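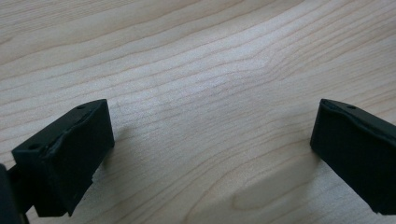 Perndale women go into September level on points

What a month for the women's first team! Three games, three clean sheets, and a 2–0 win away to Skendard that had the traveling supporters singing all the way back to the parking lot. We're now level on points with Trandar at the top, and they come to our place next.

Emese Mészáros got both goals at Skendard, the first a header from Réka Győri's corner and the second a low shot after a lovely one-two on the edge of the box. Réka has played every minute so far this season and looks like she could play twice as many – she was still chasing down goal kicks in stoppage time.

The crowd for our last home match was 551, easily our best since we moved to Panicker Road, and we'd love to beat it against Trandar. The new bleachers behind the north goal will be open (bring a cushion, the seats are hard!) and there's room for 2000 if you all bring your cousins.

Coach Ji-hoon Kong expects a tight one. "Trandar press high and they don't get tired," he told us after training. "We'll need to be brave with the ball at the back, and I think we are."

Kickoff is at 3 p.m. and gates open at 1:30. Season ticket holders should use the east gate, and under-12s get in free with an adult. Andor Orbán will have the new scarves at the club shop, but there are only 139 in this first batch, so come early if you want one.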